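Duvport Lake Paddling: Frequently Asked Questions
Last updated 1 Aug 2023 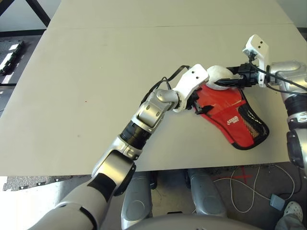
Kayaks, canoes and paddleboards rent from the Unarow boathouse on the east shore of Duvport Lake. You can walk up, but weekend mornings fill early in summer and we suggest reserving ahead. Check in at the counter first, then sign the waiver and lay your trip map out flat so staff can mark the no-wake zones. Any light gray tabletop with a bit of bare space, like the one shown, will do for spreading out a map at home the night before. Maps are free and you can keep yours.

When does the season start?
We open in April, once the docks are in, and close when the water gets too cold. The exact dates are posted at the boathouse.

How long is a rental?
Rentals run 2 or 3 hours. If you want to paddle to Rajput Island and have lunch there, take the longer one. Late returns are charged by the half hour.

Is there an age limit?
You must be 16 to take out a boat on your own. Younger paddlers need an adult in the same boat or in one right beside them.

Do I have to wear a life jacket?
Yes, the whole time you are on the water. Jackets are included in the rental, and so are paddles. You can bring your own jacket if it is Coast Guard approved and in good shape.

Can I bring my dog?
Dogs are fine in canoes and on paddleboards. We do not allow them in kayaks. Please keep your dog leashed on the dock.

Where can I go?
The whole lake is open except the roped swimming area and the spillway. Beginners usually stay in Flekine Cove, where there is less wind. The creek at the north end is worth a look in spring but gets too shallow by late summer.

What happens if the weather turns bad?
We stop renting when there is lightning or a strong wind advisory. If we call you in early, you get a credit for the unused time. Light rain does not count.

Do you offer lessons?
Naveen Maurya teaches beginner kayak and paddleboard. Ravindra Katiyar leads the evening canoe trips. Both can be booked at the counter.

Can I launch my own boat?
Yes. Use the gravel ramp south of the boathouse. It is free, but you need to rinse your boat at the wash station before and after.

Where do I park?
The main lot has 98 spaces. When it is full, use the overflow lot across the road and take the footpath down. Do not park along the ramp.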